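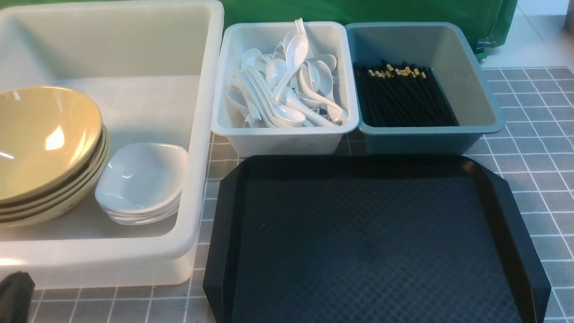 Géza Kozma wrote in after the last issue to ask why the hard water guidance tells people to descale the kettle before testing the tap, when the kettle has no bearing on what comes out of the main. He is right that it has none. The two steps were printed in the wrong order and the test should be done first, from the cold kitchen tap, with the strip held in a clean glass of water and read at the time given on the packet.

His letter raised a second point, which takes up the rest of this item. Several households on the Mameck side have compared their readings with those from Szekeres Road and found them to differ by more than the strips' own tolerance. The supply on both sides is from the same borehole. The difference comes from the blending point below the Drinditz reservoir, where a softer surface supply is let in when demand is high. Houses upstream of that point receive borehole water only. Houses downstream receive a mixture, and the proportions change with the time of day and the season.

Hardness is a measure of dissolved calcium and magnesium. It is usually given in milligrams per litre as calcium carbonate, though dishwasher manuals often use German or French degrees and some older ones use Clark degrees. One German degree is 17.8 milligrams per litre. One French degree is 10. One Clark degree is 14.3. Most of the confused letters we receive are from people who have entered a figure in one unit into a machine expecting another.

Orsolya Vida took samples at both ends of the village in October. The upstream sample gave 173 milligrams per litre and the downstream sample gave 116. In German degrees these are 9.7 and 6.5. By the bands in general use, the first is moderately hard to hard depending on whose table is consulted, and the second is moderately hard or slightly below it. Neither is extreme. Both will leave scale on a heating element if it is left alone for long enough, and the upstream supply will do it sooner.

Dishwasher settings

A dishwasher with a built-in softener passes the incoming water through a resin which takes up calcium and magnesium and gives out sodium. The resin becomes exhausted and is regenerated with brine made from the salt in the reservoir in the base of the machine. The hardness setting controls how often this happens. Set too low, the resin is exhausted before it is regenerated and hard water reaches the wash. Set too high, the machine uses more salt and water than it needs, and glassware may in time become etched by water that is softer than required.

Etching and scale look alike on a glass. Scale will dissolve if the glass is left for a few minutes in white vinegar. Etching will not, and cannot be reversed. Anyone who has been turning the setting up to deal with cloudy glasses should try the vinegar before turning it up again.

Heather Gunn reports that her machine, a secondhand one without a manual, was at its factory setting when she checked it and had been since she bought it. The procedure for entering the hardness menu varies, but it commonly involves holding down the programme button while switching on. The maker's website will normally have the manual under the model number, which is stamped on the inner edge of the door. Write the setting down somewhere once it has been changed. Some machines go back to the factory value after a long power cut.

Only granular or tablet dishwasher salt should be used. Table salt contains anti-caking agents which clog the resin, and sea salt may carry calcium and magnesium of its own. The salt reservoir is filled with water before its first use and topped up with salt only after that. Some brine will spill over on filling. Run a rinse programme straight away, with the machine empty, as brine left standing on the floor of the machine will pit stainless steel.

Combined tablets which claim to replace salt contain a phosphonate or a similar agent that holds the minerals in suspension. They work adequately up to a stated hardness, given on the box, and less well above it. At the downstream figure they are likely to be sufficient. At the upstream figure, check the box.

Hand washing

Hard water reacts with soap to form an insoluble scum. Modern washing-up liquids are based on detergents which are much less affected, so a dull film on plates washed by hand is more often caused by leaving them to drain without a rinse. As the drops dry, whatever was dissolved in them stays on the surface. Rinsing in hot water and drying with a cloth removes most of the problem. Dark glazes show the film most.

Softened water from a whole-house unit is suitable for washing up and laundry. A separate unsoftened tap should be kept for drinking and for making up infant formula, on account of the added sodium. Enikő Fodor asked whether a jug filter does the same job. It does part of it. The cartridge removes a proportion of the temporary hardness, the part which would otherwise come out as scale on boiling, and its effect falls off over the life of the cartridge. A jug left on the worktop should be emptied and refilled daily.

Kettles and taps

Citric acid is cheaper than branded descalers and works in the same way. Use two level tablespoons in a litre of warm water, leave it for half an hour and rinse well. Do not boil it, as calcium citrate is less soluble in hot water and may form a deposit that is harder to shift than the original one. Tap aerators can be unscrewed and soaked in the same solution. Do not leave acid of any kind on natural stone or damaged enamel.

Test strips

Zilta strips are available from the parish office in packets of 100, or singly in an envelope for those who only want one reading. They are accurate to one band. Anyone needing a closer figure should use a drop titration kit, of which the office has 2 for loan. Piroska Sárközi is collecting readings by street for a revised table, and would like the time of day noted with each one. Readings taken after a water softener cannot be used.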